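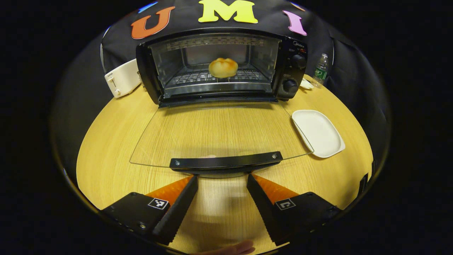

When should an episode be rejected instead of trimmed?

Reject it when the fault falls between the first contact with the object and the last release. Faults that fall wholly before the first contact or after the last release may be trimmed, provided the trimmed episode still meets the minimum length in Section 4.

Home | Data Cards | Collection Rules | Changelog | Contact

# Mallow Kitchen Appliance Set: Data Card and Rules of Practice

## 1. Purpose of this document

This README accompanies the Mallow set, a collection of short manipulation episodes recorded with hand-held grippers on household appliances. It states the rules under which episodes are collected, reviewed and released. Sites that contribute to Mallow agree to follow it in full. Where a site has its own written procedure, the stricter rule applies.

The words "must" and "must not" mark requirements. "Should" marks a recommendation, and a site that departs from one is expected to record the departure in its session notes.

## 2. Contents of the release

The current release holds 2,831 accepted episodes from two sites, Timulora and Hotetden. Episodes are grouped into 18 task families. Each family has a one-page task sheet giving the start state, the end state and the permitted variations.

Each episode folder contains:

- the wrist-view video
- the estimated gripper path and opening width
- the calibration record in force at the time
- the session notes, in plain text
- the review result, with a reason code where one applies

Rejected episodes are not part of the release. They are kept by the collecting site until the next release is published and may be requested for audit.

## 3. Workspace rules

3.1 The work surface must be level and must not move under normal use. Folding tables are accepted only if the legs lock.

3.2 Appliances with hinged doors must be placed so that the door can open through its full range without leaving the work surface. Other items should be clear of the door's path at the start state, unless the task sheet calls for an obstacle.

3.3 Appliances must be unplugged during recording. Tasks that need a powered appliance are outside the scope of this release. A cold appliance may be recorded as part of a cooking task, and the notes must say that no heating took place.

3.4 Glass parts must be checked for chips and cracks at the start of each session. A damaged part is taken out of use the same day.

3.5 Food items, real or imitation, must be listed in the session notes. Real food is replaced at the end of the session and is not eaten.

3.6 Backdrops are permitted. They must be fixed so that they cannot fall onto the appliance or the operator, and the type of backdrop must be entered in the notes. A site should not use the same backdrop for all of its sessions in a task family.

## 4. Operator rules

4.1 Operators must complete 200 practice episodes before their work is submitted for review. Practice episodes are stored apart from the main set.

4.2 The operator must hold the start pose for one full second before moving and the end pose for one full second after the last release.

4.3 The fingers should approach handles squarely. A door that opens downward must be guided to its stop and must not be dropped. The same applies on closing - contact is kept until the door is seated.

4.4 The operator must not press down on an open glass door with the gripper or rest any weight on it. An episode in which this happens is rejected even if the task was completed.

4.5 Trimmed episodes must be at least four seconds long. Shorter ones are rejected under code R3.

4.6 Breaks are taken at least once an hour. An operator who reports wrist or shoulder pain stops for the day, and the session is closed early without penalty to the site.

## 5. Calibration

Calibration is performed at the start of each session, after any finger pad is changed, and after any drop or hard knock. The opening width must be checked at the fully closed and fully open positions. If either reading is outside tolerance, the readings taken since the last good check are treated as suspect and the related episodes go to second review.

Finger markers must be flat, clean and firmly attached. A marker that has lifted at a corner is replaced, not pressed back down.

## 6. Privacy and consent

Operators and anyone else present must sign the consent form before recording begins. Hands may appear in the video. Faces, mail, screens and other personal material must be kept out of view. Where such material is found in review, the episode is rejected under code R6 and the video is deleted within one week.

Brand names on appliances are left as recorded. Their appearance does not indicate any approval by, or link to, the maker.

## 7. Review

Every episode is screened by the Pop checking tool, which looks for missing files, dropped video and gaps in the gripper path. Episodes that pass are then viewed in full by one reviewer. A second reviewer, from the other site, views one episode in each batch of ten. If the two reviewers disagree, the stricter result stands until the matter is settled at the monthly call.

Reviewers must not review their own episodes.

## 8. Known limits

The set leans heavily toward countertop appliances with front handles. Built-in ovens are absent, and top-loading appliances appear in only two task families. Around 1,000 episodes come from a single room at Hotetden, so lighting in those episodes varies little. Users who train on the full set should hold out episodes by room as well as by task when measuring results.

The set must not be used as the only evidence that a robot is safe to operate near people. It contains no force readings, and the operators' pace was chosen for clear recording.

## 9. Changes since the January release

- Rule 4.4 added.
- Rule 3.2 now covers items other than the appliance itself.
- Code R5 withdrawn. Episodes marked R5 were reviewed again and assigned other codes.
- Two task sheets for Timulora corrected - the end states had been swapped.

Requests for changes to these rules should be sent through the contact page and must name the rule number concerned. Requests received by Saturday noon are taken up the following week.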